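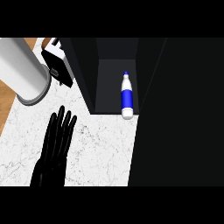

Ratgate kitchen, sim collection, November

Afternoon entry, started at 2:40 with a coffee that was meant to be a lunch. Writing this up while the exporter chews through the morning's batch, so forgive the rambling.

The job is still the bottle task. Blue-capped bottle on the shelf of the dark cabinet, hand starts low over the marble, reach in, grasp, bring it out to the counter and let go. We've now got 1564 episodes sitting in the Bhat folder from all the earlier rounds, and I'm adding to the pile with the new start poses. Bhat is getting unwieldy, by the way. Could whoever made the subfolder called "new_new" please pick a better name? (It may have been me.)

What I changed today: the start pose of the hand gets jittered more than before, and the bottle now spawns anywhere along the shelf floor, with the right-hand side favoured. The old spawner kept putting it nearly dead centre and the policy learned exactly that, the cheeky thing. It would reach for the middle of the shelf no matter where the bottle was. Right side is the harder one for me to teleop too, with that big black panel closing off that side of the view, so I think it's worth having lots of those.

Ran a first block of 19 demos. Kept most, binned 3. Two of the bad ones were me clipping the edge of the compartment with a knuckle on the way in, and the third I just dithered over the counter for ages before committing. I know some people like keeping the dithery ones for variety! I don't, at least not for this task. The last model we trained on hesitant demos parked itself over the marble and had a good long think every single time.

Colour notes. Black fingers against a charcoal cabinet is a pretty mean combination once the hand is inside. From the counter you can make out the joints fine because of the grey highlights, but deeper in I'm steering mostly off the bottle's blue label. I'd like to try a batch with the cabinet a few shades lighter and see whether the grasp timing tidies up. Leave the marble as is, the speckle gives the eye (mine and the encoder's) something to hang on to.

Also had a fiddle with the lighting randomizer in Indness. The range was set so wide that a few episodes came out looking like midnight at the cottage. Pulled the lower bound up and reran the previews, much happier. If you pull the config from the shared drive, check you've got the one with the lighting block at the bottom and not the top.

Little gripe: the exporter is still writing the letterbox bands into the saved frames. They're the same top and bottom every time so they won't hurt anything, but it's a waste of pixels and I'd rather crop before resizing. The Hekness loader expects the padded version, though, so the crop has to go in on both sides at once or the old checkpoints will sulk. Parking that until the batch is done.

Success check needs a look as well. At the moment it fires as soon as the bottle base touches the counter, even if the fingers are still wrapped around it. So an episode can be stamped as a success and end before the release, and then we wonder why the policy never lets go. I've added a short open-hand condition on my branch. Tested it by replaying 7 old episodes and it stamped every one of them later than before, after the release, as it should. Not merged yet, have a look when you get a minute.

To do next:
finish the right-side block
lighter cabinet batch
crop in exporter and Hekness loader together
rename new_new
wrist is sore, so shorter sessions and a proper break between blocks

4:15, export finished, no errors. Kicking off a training run on the new demos mixed with the old ones and going to find an actual sandwich.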